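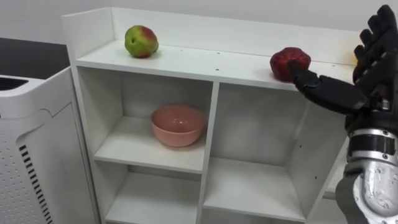

Pilden Print Workshop > Notebooks > Fine Art Editions

Reading time: 4 minutes

3/22/18

Entry covers proofing of the Plakow barn series, second round. The first round, made in January, is recorded in the previous notebook and should be read alongside this one, as several of the settings carried over.

Purpose of the session: to settle the paper and the black level for the four prairie photographs before the edition is released for sale. The buyer's sample set went out on the smooth cotton sheet. Comments returned were favorable on the skies and unfavorable on the barn interiors, where the detail in the door opening was said to be lost. The workshop agrees with the comment.

Paper

Three sheets were compared: the smooth cotton, the textured cotton, and the Skelik matte. All were cut from stock that had been in the paper room since January. One sheet of the textured cotton was rejected for a crease at the lower corner and has been put with the test scraps.

The textured cotton gives the weathered boards more presence but breaks up the fine grass in the foreground of the second photograph. At arm's length the grass reads as noise. The smooth cotton holds the grass and loses nothing in the boards that a buyer would miss. The Skelik matte is brighter than either, with a slight blue cast under the viewing lamp. It makes the snow picture look very clean and the other three look cold.

Decision: smooth cotton for all four. A mixed edition was considered and declined. The four are to be sold as a set as well as singly, and a change of white between neighboring frames would be noticed on a wall.

Black level and shadow detail

The file for the barn interior was opened up in the shadows in small steps, with a strip printed at each step. The strips are clipped inside the back cover. Strip 3 is the preferred one. The hay rake can be made out behind the door post and the opening still reads as dark. On strip 4 and after, the interior goes gray and the picture loses its weight.

The same correction was tried on the grain elevator photograph and was too strong. Half the amount is sufficient there. No correction is needed for the snow picture or the road picture.

A faint band was found across the upper sky of the road picture on two strips. A nozzle check showed one gap in the light gray. One cleaning cycle cleared it, and the next strip was free of the band. Colleagues printing skies are asked to run the nozzle check first and to keep the sheet with the job.
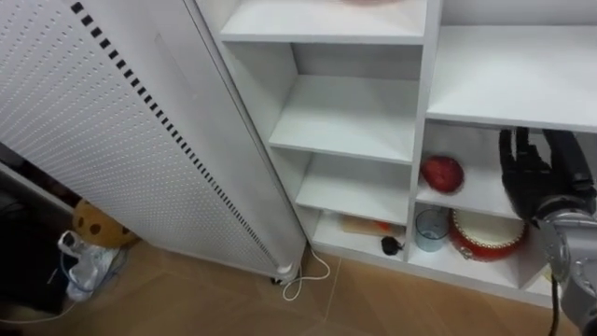

Size and borders

The large print is confirmed at 18 inches on the short side, with a border of 4 inches at the foot for the title and signature and 3 inches on the other sides. The small print is confirmed at 11 inches. The photographer had asked for an equal border all round. A mock-up was made both ways and the heavier foot was approved by return message.

The road picture needs a slight crop at the left to match the shape of the others. The fence post stays in. The crop on the January proof removed it and the composition suffered.

Framing samples

Two samples of the Sjögren molding were received, one in natural ash and one in black stain. The natural ash is close in tone to the barn boards and competes with them. The black stain is quieter. The corner joint on the black sample had opened slightly at the back and was glued and clamped before being shown. The supplier should be asked whether the stain is applied before or after joining.

Glazing for the large frame is still open. Plain glass is heavy at this size, and the acrylic sample picked up fine scratches from the packing sheet. A second acrylic sample with protective film on both faces has been requested.

Catalog text

The draft text for the listing was read through. It runs long on the history of the homestead and says too little about the print itself. Paper name, sheet size, border size, and ink type must appear in the first paragraph. The phrase "museum grade" is to be struck out. The price for the unframed large print stands at 1200, and for the set it remains to be agreed.

Outstanding

- Final strip of the grain elevator at half correction, large size
- New crop of the road picture, saved under its own name
- Question to the molding supplier on the stain
- Acrylic sample, second version
- Set price
- Certificates: check spelling of Plakow on all four

Dry time before stacking is to be one full day with interleaving tissue. The January proofs were stacked too early and two show rub marks in the dark areas.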